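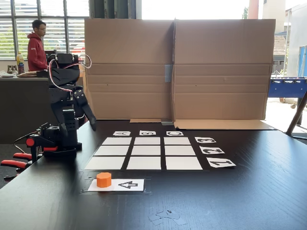
Does a club need a robot arm to teach tic-tac-toe? Tic-tac-toe takes a few lines of code, so the arm is there to teach everything else, and I'm still not sure it does.

**Opening** — say who we are: Revathi Iyer and the Grorkano club team. Skip the history.

**The board**
- Nine blank squares, columns A to C, rows 1 to 3. The labels are for the people playing.
- Orange block goes in the tray by the arrow. Every pick starts there. Ask the room: is that robotics or a very slow vending machine?

**Numbers**
- 305 placements logged, 33 missed. Don't round this up to "90 percent reliable." Far row was the worst.
- 18 students signed up, 2 wrote the motion code. Pause here. Gopinath will object.

**What I'd change**
- Grade the logbook, skip the demo day.
- Make them move the tray and redo the positions by hand.

If short on time, drop the Drurkeo comparison. Questions to Padmavathi.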